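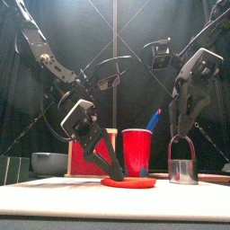

## 4. Setting the table pieces

This section is for the small pieces of the Eltero table set: the coaster, the cup and the pail. Please finish section 2 (cleaning the table top) before you begin. The table top must be dry and free from crumbs, or the pieces will not sit flat.

**You need:**

- one round red coaster
- one red plastic cup
- one small metal pail with wire handle
- one pen or marker for the cup
- a soft cloth

### 4.1 Placing the coaster and the cup

1. Wipe the underside of the coaster with the cloth.
2. Lay the coaster flat on the white table top. Press on it lightly near one side. If the opposite side lifts, turn the coaster over and press again.
3. Stand the cup on the table behind the coaster, near the middle of the table. The cup does not go on the coaster at this stage.
4. Put the pen into the cup and let it lean against the rim. A long pen will stick out from the top — this is correct.

> **Note:** The cup is tall and narrower at one end, so it falls easily when it holds more than a few pens. For a larger number, use the Purba desk holder (part 1267).

### 4.2 Placing the pail

1. Raise the wire handle until it stands upright over the rim like an arch.
2. Hold the handle at its highest point and carry the pail to its place. Keep it level.
3. Lower the pail straight down until the whole base rests on the table. Do not slide it, because the metal edge can scratch the white surface.
4. Keep the handle upright until the pail is steady, then fold it down slowly to one side.

> **Caution:** Do not let the handle drop. It can pinch the fingers against the rim, and after many drops the wire will bend and not stay in its holes.

### 4.3 Care of the pieces

The shiny metal of the pail shows finger marks very quickly. Polish it with a dry cloth, always in one direction. Do not use steel wool or kitchen powder.

The coaster and the cup may be washed by hand in warm water. Dry them well before you put them back on the table. Water that stays under the coaster can leave a ring.

If a piece is lost or damaged, write to Fustus, spare parts desk, Barevville, and give the number printed on page 11. Single pieces are sent without the box.

Continue with section 5, *Storing the set*.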